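Hastari Memorial Page Builder: Set-up Guide
Section 4. Adding a poem or reading
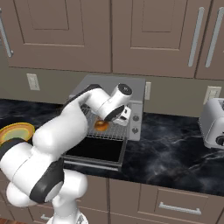 Fig. 4. Bagel on the rack of a toaster oven, simulated kitchen.

Before you start, the memorial page must be saved one time at least. If it is not saved, the Readings tab stays grey.

1. Open the page and choose Readings, then Add text.
2. Type the poem, or paste it from your document. Keep the line breaks of the author.
3. Fill in the title and the name of the poet. If the poet is a member of the family, write the name as the family wishes to see it.
4. Choose the position: before the life story, after it, or beside the candle.
5. Press Preview and read the whole poem slowly, also on a phone.
6. Press Save. The text is visible to invited guests after roughly five minutes.

Note: One reading can have up to 100 lines. For a longer text, make a second reading and give it the same title with "continued".

Note: The colour of the text follows the theme of the page. To change it for one reading only, see Section 5.

Caution: Many modern poems are under copyright. Ask the publisher for permission before you print them in the funeral program.

Caution: Delete removes the reading at once, also from the printed program. It can not be recovered. To take it away for some time, use Hide.

If the family prefers to send the poem on paper, post a copy to our Sandham office with the page number written at the top. We do not return originals.

Text: Loïc Arnaud. Revised 11 Apr 2018.

© Hastari | Contact: 368 Georgiou Street, Sandham | Back to top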